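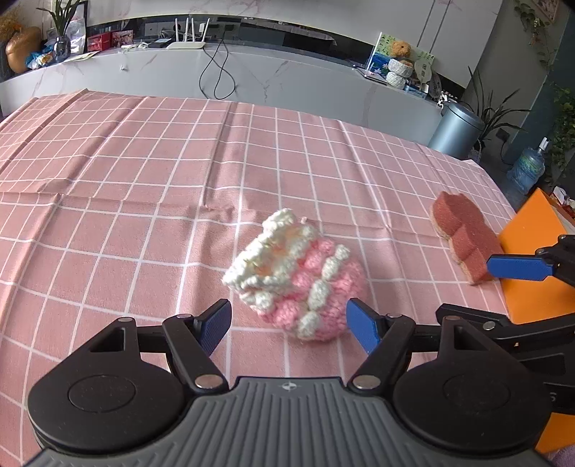 By the Brellham Robotics Club build crew | Set-up guide, section 7 | Updated September

7. Soft objects on the table

Read section 6 first if the grippers aren't calibrated. Come back after.

You need: two hand-held grippers, the gridded tablecloth, one crocheted piece, spare blue pads, the Tremov log sheet.

7.1 Lay the cloth. Grid side up. Fold creases are OK, big wrinkles under the object are not. Pull from the corners.

7.2 Put the crocheted piece down near the middle of the cloth. Any angle. Don't line it up with the grid, we want different angles every run.

7.3 Other stuff stays on the table, off to the side. Leave it there between runs unless the log sheet says swap.

7.4 Open the jaws all the way. Check both pads. Textured face in, no lint. Crochet sheds like crazy so check agian every few runs.

NOTE: Round target mark on the gripper lip has to be clean and uncovered. No tape, no stickers, no thumbs.

7.5 Start recording in Vernis. Wait for the beep. No beep = no file.

7.6 Come in low, one pad each side of the piece. Close slow. Stop when the yarn starts to give. Lift, hold, set down, open.

CAUTION: Do not squeeze till it stops. Yarn squashes a lot further than you think and the bobbles snag on the pad edge. If it snags, open the jaws and work it off with your fingers. No yanking.

CAUTION: Fingers out of the linkage. The pins pinch.

7.7 Second gripper. Same pads check. Keep it on its own side of the table until the first one has let go, then swap. Bumping tips knocks the calibration out and you're back in section 6.

7.8 Stop recording. Write the run number on the sheet BEFORE you reset. Last Monday's batch went up to 190 and half had no numbers so those got redone.

If it goes wrong

Piece slides instead of lifting: pads are linty, or you came in too high.
Width reads 1354 with jaws shut: bad zero. Restart Vernis, close jaws, re-zero.
Cloth lifts with the piece: too low, your grabbing the cloth. Run doesn't count.

Teams going to Beaudoin: same steps, their table. Bring our cloth.

Packing up is section 8.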